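School supply swap returns to Clutthorpe in August

Families in Clutthorpe will be able to trade in outgrown and unused school supplies again this August, when the town's back-to-school swap opens for its second year in the old Rusto furniture store on the main street.

The swap is free. Households bring what they no longer need, hand it over at the front counter, and pick out what they do need from the tables. There is no point system and no limit tied to what a family brings in. Those who arrive with nothing are welcome to shop as well.

Organizers said 3,000 items changed hands last summer, most of them notebooks, binders and pencil cases. Pencil cases went faster than anything else, and the tables set aside for them were bare well before noon on the first morning. More of them have been gathered ahead of time this year.
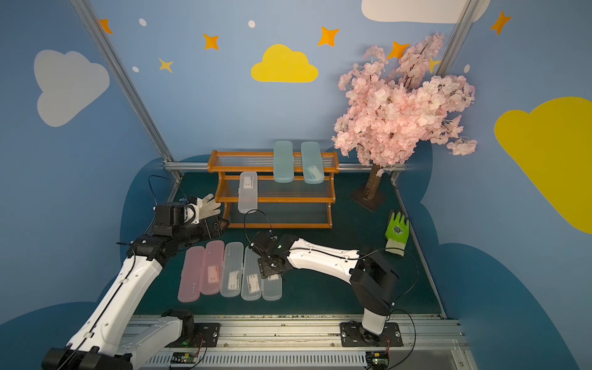 Pencil cases on and around an orange two-tier rack.

Donations are being taken now at the Clutthorpe library and at the Pandey pharmacy, during regular store hours. Both places have a bin near the door. Items should be clean and in working order. Zippers should close, and lids should stay on. Crayons and markers are fine if the box is at least half full, but loose pens without caps will be thrown out.

Backpacks are accepted this year for the first time. The organizers turned them away last summer for lack of room, and several people said they ended up driving them to the thrift store two towns over. The Rusto building has a back room that was locked last year and is now open, with hooks along one wall.

Not everything can be taken. The list of items that will be refused includes:
Calculators with missing battery covers
Scissors with pointed tips
Textbooks and workbooks of any kind
Lunch boxes and water bottles
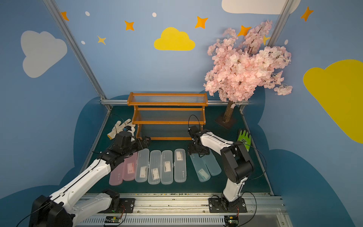

The supply lists for the Clutthorpe elementary and middle schools will be posted on the wall by the entrance, sorted by grade. The lists have changed since last year. The elementary school no longer asks for three-ring binders below fourth grade and now wants two folders with pockets instead. The middle school has added a ruler marked in both inches and centimeters, and it still asks that each student bring a pencil case large enough to hold a full-size ruler or keep the ruler in a backpack.

Prices are part of the reason the swap came back. Parents who filled out a comment card last summer were asked what they would have spent on supplies otherwise, and many wrote that they had been putting off the shopping until the last week. A number of them asked for longer hours. The swap will stay open until 7 p.m. this time, three hours later than before, so that people who work days can stop by.

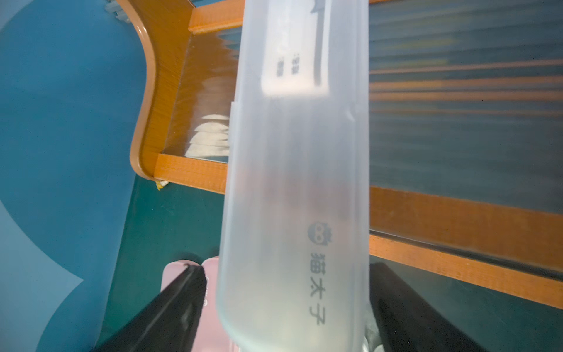

One parent who came last year said the longer hours would help but that the early crowd was the real trouble, and asked whether some of the better items could be held back for the evening. "By the time I got off work it was all half-used glue sticks," she said.

The organizers have taken up that idea. Part of the stock will stay in the back room each morning and be put out at 4 p.m. – the same mix of items, not a leftover pile. Shoppers will also be asked to take no more than one pencil case and one backpack per child until the final day, when the limit is dropped.

Parking is available behind the building and in the Vamia lot across the street, which is open to the public after 3 p.m. The front entrance has a step. A ramp is at the rear door, and that door will be unlocked whenever the swap is open.
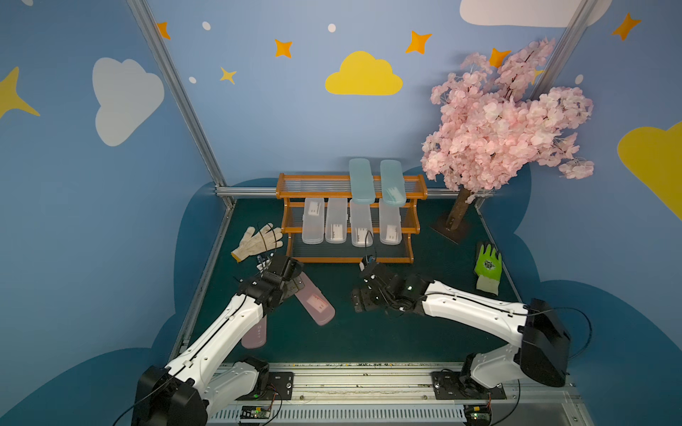
Anything left at the end will go to the two schools, where teachers keep a closet of spare supplies for students who join during the year. Last summer that came to 12 boxes, mainly folders and colored paper.

Help is still needed with sorting, mostly in the mornings. A sign-up sheet is at the library's front desk, and teenagers may sign up with a parent's signature. Dates for the swap will be posted there and at the pharmacy once the building's schedule is set.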